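Skurkstead News
Mar 9, 2019

The Spares Table is back, and it's a good one!

If you came in through the side door of the Florkley Rooms last week you will already have seen it, because you have to walk right past it to get to the kettle. For everyone else: the Spares Table is up and running again after its winter break, and I am very, very pleased to have it back.

The idea hasn't changed. Most of us have a cupboard at home with more in it than we need. You buy sponges in a big pack and use one a month. You buy an extension lead, find the old one behind the sofa the same evening, and the new one stays in its box for years. Meanwhile somebody two streets away is just moving in and hasn't got so much as a cloth to wipe down the shelves. So you bring your spares, they take what they need, and everybody goes home a bit lighter or a bit better stocked (or both, in my case – I went in with a bag of tea lights and came out with a rolling pin).

Last year 1070 things passed across the table between March and the end of November. We know that because of the tally sheet on the wall, and I do think the tally sheet deserves a mention, as it is now on its fourth piece of card and held up mostly with tape. July was the busiest month by a long way, with 294 things in and out, nearly all of it down to people moving house in the summer and clearing out under the sink. If you were one of them, thank you! The big box of bin liners lasted us until October.

This year we've gone for small, everyday household bits to start with. Tea, wet wipes, sponges, that kind of thing. I know it doesn't sound thrilling written down, but it is exactly what you run out of on a Sunday night, and it looks so cheerful when it's all lined up together. The woven screen has come down from upstairs to go behind it, and what a difference it makes. We used to have everything in heaps and you had to dig. With one row along the back you can see what there is in a single glance, and small things don't vanish under big things.

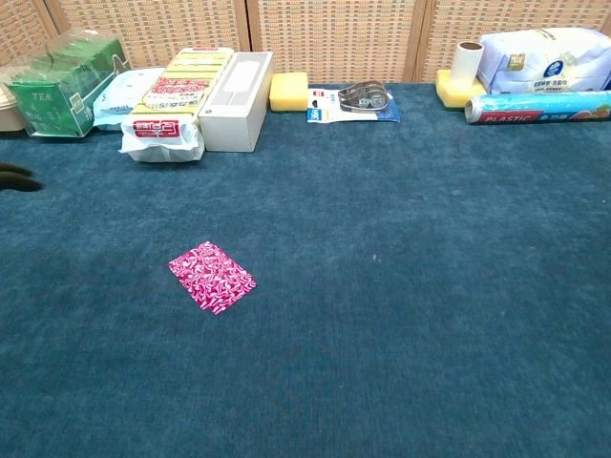 Green tea, wipes and a yellow sponge in the back row, with a patterned card out in front on the teal.

I am particularly fond of that teal. It's such a good strong colour and everything shows up on it, especially anything yellow. We did try the table with a white sheet over it a couple of years ago and it looked like a hospital trolley, so no more of that.

A word about sponges, as people have been asking. Yes please, keep bringing them. They go faster than anything else and there is no such thing as too many. Whole packs are lovely, and so are single ones, provided they're new. The same goes for wipes, so long as the pack hasn't been opened. An opened pack dries out in no time and then it's no use to anyone.

Tea should be in date and still sealed inside its box. Green, black, peppermint, we don't mind a bit. Last autumn somebody left a box of something smoky that smelled like a bonfire and it was the talk of the place for a fortnight. I took it home in the end and I still have it once a week, usually when it's raining.
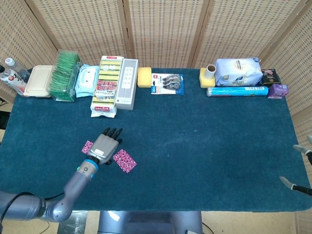 Stationery is a newer thing for us and I'd love to see more of it. Correction tape, sticky notes, rulers, a decent stapler. Anyone with children at school will know how often you need one of these at eight in the morning, and how seldom you have it. Kitchen bits are very welcome too: food containers (with their lids, please, we have quite enough without), rolls of plastic wrap, and tissues in any size of bag or box.

Electrical things are fine if they are new and in the original packaging, and that includes multi-socket strips. We can't take used ones. I know that's a nuisance when you have a perfectly good lead at home, but we have no way of testing them. The repair bench at Zitstead will look at older items on their open afternoons, and they're a friendly lot.

Bottles are welcome if the label is still readable. If you've decanted something into a plain bottle, it may be the finest washing-up liquid in the county, but please keep it at home.

How it works, for newcomers

Bring your things in during normal opening times and put them in the row wherever there's a gap. Tall things at the back, flat things where they can lie flat. Mark the tally sheet when you leave something and again when you take something. You don't need to bring anything to be allowed to take something, and you don't need to explain what it's for. There is a limit of 2 of any one thing per visit, so that there's something left for the evening crowd.

Big items such as chairs, lamps and clothes airers still go on the noticeboard by the stairs. Write a card with the size and where it can be collected. The Paulauskas bakery has kindly said we can put a second board in their window from next month, which is splendid news, as half of Skurkstead stands in that queue on a Saturday with nothing to read.

We're also after one more folding table, same height as the present one if possible, and a few clear boxes for keeping loose sachets and packets together. If you have either, leave a note in the tray at the Florkley Rooms and we'll come and fetch it.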